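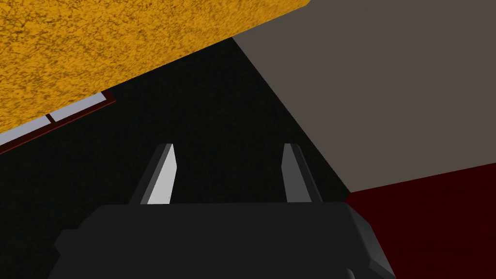 Last updated: May 26, 2020
Reading time: 2 minutes

Spent the whole evening on the simulator again and I'm still buzzing. Kaj Sveinbjörnsson sent over the new shelf-stocking set for Honik (my name for the arm, the project folder is Munberg) and I started it right after supper.

I had 300 tries queued. Honik got the box onto the shelf 11 times. Eleven! In January it managed none at all, it just shoved everything off the back and kept going as if it had done a great job. So yes, I danced in the kitchen a little, and then went and put away the groceries myself, which took nine minutes including the eggs.

Can a machine do my chores yet? No. Wiping a counter, sure, if the counter never changes. Laundry, not a chance, a towel is a nightmare. But stocking a shelf in a small shop after closing, same shelf, same boxes... I think I'll live to see that one, and I want to be there when it happens!

What gets me is how much my own hands know. I reach behind the flour for the salt without looking and feel my way past the jars. Honik has to work all of that out, the angle, the gap, how hard to squeeze. I caught myself unloading the dishwasher in slow motion tonight just to watch my thumb.

Tomorrow: slower approach, wider opening before contact, and ask Kaj about friction. Also buy salt.

3 comments

Kinyua: 11 out of 300 is better than my teenager with the dishwasher.

Adard: Try the slower approach on its own first, or you won't know which change helped.

Kinyua: Any news on towels?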